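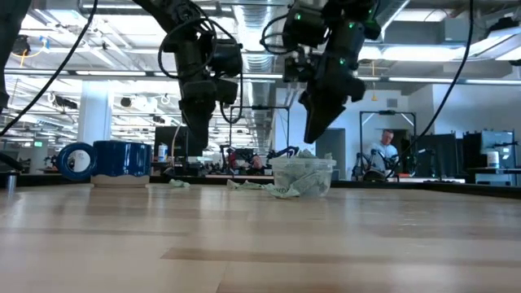

Opinion | Home & Work
14 comments

Keep the crumpled paper

For most of last year I threw away packing paper the same way everyone else does. A box came, I pulled out the cup or the jar, balled up whatever was around it and pushed it down into the bin. Then I bought more paper in August so I could send things out again. I run a small secondhand dish business from Lalgate, and it took me far too long to see how silly that was.

My argument is a small one. Used packing paper should be kept, it should be kept crumpled, and it should live in an open tub on the table where the packing gets done. People who agree with the first part usually argue with the other two.

The usual advice is to flatten it. Smooth the sheets, stack them, put them in a drawer. I tried this for seven weeks. Flattening paper is dull work and the result is a limp pile that has to be crumpled again before it is any use. A mug does not need a smooth sheet. It needs something with air in it, wrapped twice, and a wad pushed down inside so the walls have some support. Paper that has already been crumpled does this better than new paper does. It is softer and it grips the glaze.

Rakiya Olatunji, who sold pottery at the Drasov market before I did, disagrees with me on this. She thinks a crumpled sheet loses its spring after two trips, and she is right about the thin white kind. The colored tissue is worse. Plain paper with a bit of weight lasts longer. I have some that has been around a mug, out to a customer, back with a return and around another mug, and I would still use it.

The tub matters more than I expected. I used a cardboard box at first and could never tell what was in it. I would reach in for paper and find tape ends, a receipt, once a teaspoon. A clear plastic tub fixed that. When the paper comes up over the rim I stop saving it, and anything extra goes to recycling. That is the whole system. I don't want a closet full of paper any more than I want to buy it – the point of the tub is that it ends somewhere.

Some things should not go in. Anything greasy, anything that smells of perfume or smoke, anything with tape stuck across it. Paper that came around a broken item goes straight out, however clean it looks. Shake out each piece before it goes in the tub. I once missed the little lid of a sugar bowl and had to write an embarrassing letter to a customer in Ajayi.

The handle is where mugs break. I will say this to anyone who sells them. The body of a stoneware mug can take a fair knock, but the handle sticks out and carries the whole blow. Tear off a smaller scrap, feed it through the handle until the gap is full, and only then wrap the mug. Shops that charge 20 dollars for a mug skip this step all the time. I had one arrive from Skisex in a very handsome box with a ribbon on it, and the handle was loose in the bottom.

Fatima Tamuno wrote to me that customers think reused paper looks cheap. Maybe a few do. I have sent out almost 200 parcels with it, with a line on the slip saying the paper has been used before, and I have had one complaint. It was about the tape.

I also think the sellers have this backward. The buyer looks at the paper for a few seconds and at the mug every morning. If it gets there whole, with its handle on, the packing was good. Spend the money on a stronger box.

What I would like is for more shops to take paper back. Put a tub by the register and let people bring in what they have. The garden store here does it with plastic pots and I have never seen the stack get out of hand.

Filed under: Packing, Secondhand, Small Business
100 shares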